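Sandwich Station, Brokdale Kitchen

Apr 12, 2026

The sandwich station is in the back half of the Brokdale kitchen, across from the sinks. We moved it there in November, when the old counter came out and the white table went in. The gallery is a short one for now – more pictures will go up once the shelving from Clorkano is mounted.

Fillings stay on the metal tray, and so does the building. Bread and buns are kept within reach of it. The greens come in from Chaudhary in the morning and get washed and shredded before the station opens. We made 2,843 sandwiches in the first season at the old counter and 984 so far at this table.

The tray gets wiped between orders and swapped out after every 13. Sauce goes on last, under the top slice.

Lettuce and red cabbage share one clear container at the corner of the tray, with a round-bread sandwich partly built beside them. The two sesame bun halves are standing on edge against the clear rail.
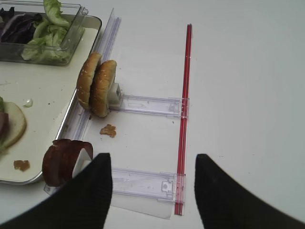 Tilledix: We keep our cabbage in its own tub with a lid. It stains the lettuce if they sit together past lunch, and then the whole batch looks tired. Dry the lettuce well before it goes in and you should get another 3 hours out of it.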